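Search this site
Search
Go

Coloured glass and dark tulips

I've been promising a proper page for the coloured vases for ages, so I finally sat down with a cup of tea and did it. If you've come over from the November post about the blue bowls - hello again! Same obsession, different colours.

It started with the yellow one. I found it at the Kistthorpe market, on a table right at the back behind the cake tins, and Laurinda Pinheiro (who knows far more about glass than I do, and is very patient about it) talked me into it before I'd even picked it up. I paid four dollars and carried it home in my hat. Then of course one yellow vase looked lonely, and I went hunting for something to go beside it, and you can guess the rest. The red came from Tunstall, and the pink was a birthday present from Stellan, who wrapped it in so many tea towels I thought he'd given me a pillow.

The tulips are the really dark sort, close to black on the yellow side and more of a deep maroon over by the red. I've gone right off pastels. Put a pale pink flower in a pink vase and the whole lot turns to icing, but a dark bloom lets the glass do the showing off.

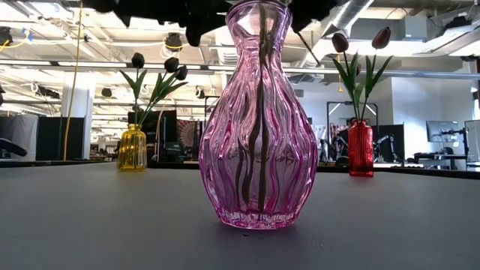

Pink in front, with the yellow on the left and the red on the right. I love how the stems go all bent and broken behind those wavy ribs.

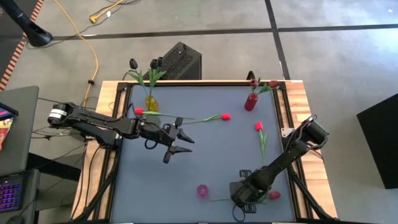 Yellow and red on the slate blue, tulips leaning every which way.

A few people have asked about arranging tulips in narrow-necked vases, and my answer is always to stop at three. I used to cram in as many as would fit and they'd come out looking like a broom. With a small neck the stems hold each other up, and if one wants to flop off to the side I let it - the leaves fill in the gap and it looks a lot less stiff. I do give the leaves a bit of a tweak with my fingers so they don't all point the same way.

Washing ribbed glass is its own hobby. Warm water, a drop of dish soap, and a bottle brush with a bit of give in it. For cloudiness down in the bottom I use a spoonful of uncooked rice and some white vinegar, swirl it about, tip it out and rinse until the smell's gone. Rodrigo swears by denture tablets and he may well be right, I just never remember to buy them. Please don't put old coloured glass in the dishwasher! I lost a lovely little green one that way and I'm still cross with myself.

As for makers, I'm no help at all. I've been told the yellow could be Pavska and I've been told it certainly isn't, both by people who sounded very sure. There's no mark on the base that I can find. If you recognise the squared shoulders and the short neck, do write and tell me, I'd love to put a name to it.

Next on my list is something in a smoky grey, or maybe an amber if the right one turns up. Tomás says the shelf in the hall is full. I've measured it, and there's room for one more if the jug moves over to the windowsill, so I'm off to have a word with him about the jug.

Contact | Copyright 10 January 2019 | Back to top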